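The trouble with loyalty cards

My chemist, my baker and the garage at Turgate all want me to have a card. The newest is Elby, which promises 10 points for every pound and a free coffee at 300. I did the sum while queuing on Wednesday. The coffee takes thirty pounds of shopping, most of it things I'd only buy to get the coffee.

Giorgia Colombo, who writes cheerfully about these schemes, says members feel valued. I'm sure some do. I felt valued when the baker knew my name – he didn't need my date of birth to manage it.

And then there are the "member prices". A jar of sauce sat on the shelf for months at one price. Along came the card, up went the price, and members were kindly let off the extra 50p. 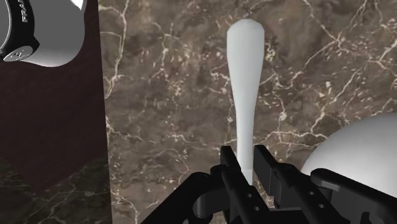 So does anyone save money with a card? A few careful shoppers do, if they buy only what they'd have bought anyway. I am not one of them, and I doubt the shops are counting on many.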